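Do Cheap Moisture Meters Agree With Each Other? Project Report

Soledad Cáceres and Quang Đặng
12 shares | 3 comments

We started this project because of a claim on the back of a package. The meter inside was a two-pin model sold by Flivville, and the package said it would find hidden water damage "in seconds." It did give a number in seconds. Whether the number meant anything was a question the package left alone, so we made it ours.

A pin meter pushes a small current between two metal points and turns the resistance into a moisture percentage. Wet wood conducts better than dry wood, and so the idea is sound. The trouble is that salt, metal fasteners, glue and temperature also change the resistance, and a meter has no way to tell you which of these it is responding to. Pinless meters press a flat pad on the surface and sense the material underneath. They leave no holes, and they have troubles of their own.

We compared three meters: the Flivville pin model, a pinless model from Oltton, and an older Terside pin meter that Quang's uncle used when he hung drywall. Our reference was the oven-dry method. You weigh a piece of wood, dry it in an oven until the weight stops dropping, and work out how much water was in it. It is slow and boring, and we trust it more than anything with a screen.

We cut 30 pine blocks from the same two boards and kept them in closed bins at different humidity levels for most of December. Each block was weighed, read with all three meters, and then dried. We took 400 readings in total, including repeats. The repeats turned out to be the interesting part.

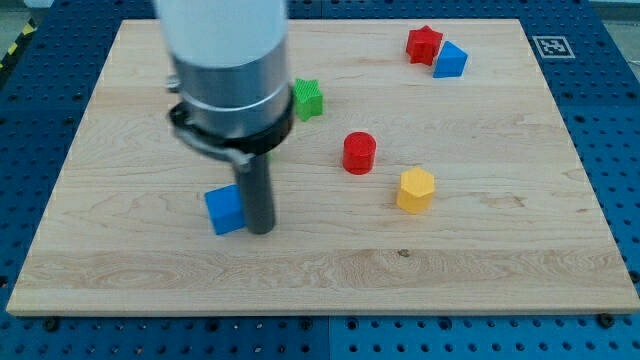
Paredes Technical College - Department of Building Science and Instrumentation

On blocks in the middle of the moisture range, all three meters did fairly well. The Terside was closest to the oven result most of the time. The Flivville read a little high, and its error was steady enough that you could correct for it. If we had stopped there, this would be a friendlier report.

The dry blocks were worse. Both pin meters bounced between readings on the same block, sometimes minutes apart, and pushing the pins in harder raised the number. A homeowner checking a wall would have no way of knowing this. The Oltton was more repeatable, but it read the bench through the thinner blocks. We moved a block from a foam pad to a steel shelf and the reading jumped by 14 points. The manual does mention minimum thickness, in small type near the battery instructions.

We also tried one piece of old painted trim from a house that Soledad's landlord says was built in 1782. We can't check that date and we have doubts about it. Both pin meters called the trim soaked. The oven said it was dry. Old paint or salts in the wood could explain the difference, but we did not test for either, and one piece of trim proves very little.

There are weak points in our own work too. We used one meter of each model, so we can't say if ours were typical. All the blocks were pine. The same two people took every reading, and by the end of a long Saturday session we knew which bin a block came from before we touched it. We tried hiding the labels, but the dampest blocks feel cooler in the hand and we probably weren't fooled.

What would we tell someone shopping for a meter? Use it to compare one spot with another on the same wall, on the same day, with the same pressure. A wet patch beside a dry patch should show up. Don't put much faith in the number itself - and be careful with anyone who quotes you a repair from a single reading.

We would like to repeat the test on drywall and plywood, with at least two meters of each model. The full table of readings is in the department lab binder, next to the oven logs.

Last updated: December

Recent student reports
Does Attic Insulation Settle as Much as the Bag Says?
Four Stud Finders on Plaster and Lath
Window Film and Condensation: One Winter of Readings
Testing Leak Alarms Under a Kitchen Sink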